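Bin Picking Practical, Session 9 (handout revised 1/29/20)

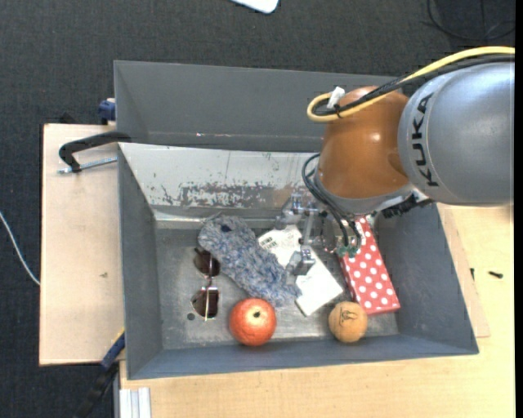 *The KUKA arm over the bin, hand pointing down. Sock across the middle, sunglasses to its left, apple below.*

## Before you start

- Read the Jardine notes. Jummai Ajayi will ask, and she can tell.
- Check that the clamp on the bin rim is tight.
- Keep cables clear of the hand. They have their own ambitions.

## The task

Each pair gets **30 minutes** and **10 attempts**. A pick counts if the object leaves the bin and stays out of it. Dropping it back in from a great height is a drop, however graceful.

Choose your own order and write it down *before* the first attempt. Most groups begin with the apple, feel clever, and then meet the sunglasses. Thin frames give the hand very little to hold, and your depth data may not admit they exist.

The sock will fold however it likes. Model it as a rigid body if you must, but say so in the report.

## Write-up

One page: your order, your grasp points, every failure. "The robot was in a mood" has been submitted twice and marked accordingly. Hand in to Tamunoemi Oyewole, room 295.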